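Teaching by Hand: Collecting Cloth Folding Demonstrations with Two Grippers

Term project report, Robot Learning Lab Course
Siu-fong Fu

1. What I wanted to find out

Folding laundry is one of those jobs that people do without thinking and robots find terribly hard. A cup has the same shape every time you reach for it. A piece of clothing almost never does, and that is exactly why I picked it! My question was simple: if a person shows the task many times with a pair of handheld grippers, how should they move so that the recordings are useful to a learning program afterwards?

In class we had already tried remote control with the Tsai arms, where you sit at a desk and steer the robot with two joysticks. It works, but even a plain half fold took our group ages, and you lose all feeling for the cloth. With handheld grippers you stand right over the garment and you can feel when it pulls tight. I loved that from the first day.

2. Setup

Each gripper has a handle and a pair of fingers that close when you squeeze. A camera rides on the tool, so the recording shows the fingers and whatever they are about to grab. I used the course software, Flallitz, to line up the left and right recordings and to mark where each demonstration starts and stops. The labeled files went into a shared folder called Puldale.

My plan was 800 demonstrations. After throwing out the bad ones I kept 717, and 500 of those were used for training. The rest were held back for checking.

3. How a demonstration goes

Every demonstration had the same steps, although the cloth made sure that no two looked alike:

Drop the garment on a soft surface and leave it however it lands.
Find an edge or a sleeve with one gripper and hold it.
Bring the other gripper over to a second point.
Lift, spread, lower, let go.
Fold one side over the other and smooth it with closed fingers.

The second step is where I learned the most. My first habit was to pinch deep into the fabric, which gave me a strong grip but picked up two layers at once (or the sheet as well). Coming in low and almost flat was much better. I also had to stop rushing. When both hands moved at the same time, Flallitz often lost track of which one was leading, and those recordings were hard to cut.

Dark clothes turned out to be a special problem. On a black garment the folds have very little contrast, so it is difficult to tell a sleeve from a crease in the recording even when it is obvious to the person standing there. I started to hold the sleeve out to the side for a moment before moving the second gripper in.
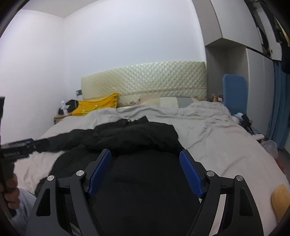 Pausing like this added time to every demonstration, but the labeling went so much faster that I would do it again. I also think it helps the learner, although I did not run a separate test without the pauses, so I can't prove it.

4. Results so far

The model trained on my recordings finds a good first grip on light shirts quite reliably. On dark ones it still hesitates and sometimes closes on nothing. The final fold is uneven, with the top layer landing crooked. Still, watching it reach for a sleeve the way I do was the best moment of my semester!

5. Next steps

I would like to record a second person, preferably someone left-handed, and see how different their grips are. Our instructor also suggested the Bromuvbridge cloth set, which has heavier fabrics such as towels and denim. Before that, I need to relabel 7 files where the left and right recordings were swapped.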